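Packing and Sorting Assistant, part time
Prascombe Container Reuse, Tumura Road site

We collect used clear food and drink containers from cafes, check them, sort them and send them back out. We need one more person on the afternoon shift, 20 hours a week, starting in July. No experience is needed.

The work is done standing at a white table. You will take containers apart, look over the rims and set them out by type. Anything cracked goes in the reject bin.

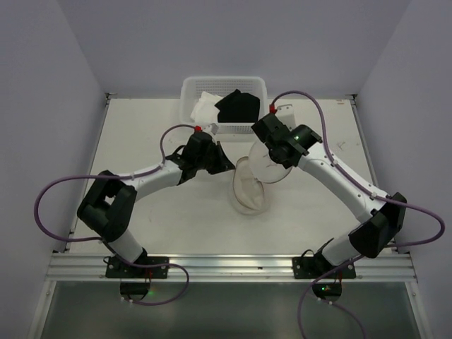 A clear round container in two parts at the sorting table.

Cups are handled separately from the two-part containers. They go through in batches of 200, and each batch gets a count sheet with your initials on it. Baskets have to be wiped out before they are used again. You will also break down boxes and sweep the floor at the end of the shift.

You should be able to lift a full crate, stay on your feet for four hours and tell one container size from another without a chart after the first couple of weeks. Good eyesight matters, with or without glasses.

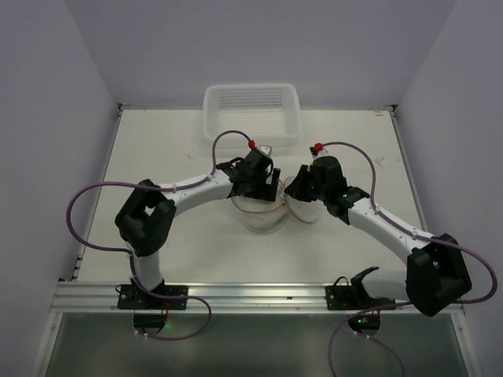

Training takes three shifts and is paid at the normal rate. You will work next to Darmawan Ngui for those shifts and report to Harriet Marchetti after that. Gloves and aprons are supplied. Please wear closed shoes with a flat sole.

Shift hours are 1 p.m. to 5 p.m. Parking is free behind the building, and the Sandhu Street bus stops at the gate.

To apply, send a short letter and the names of two references to Ingrid Alcantara at the Prascombe office. Quote job number 3896. Interviews are held on site and last 20 minutes.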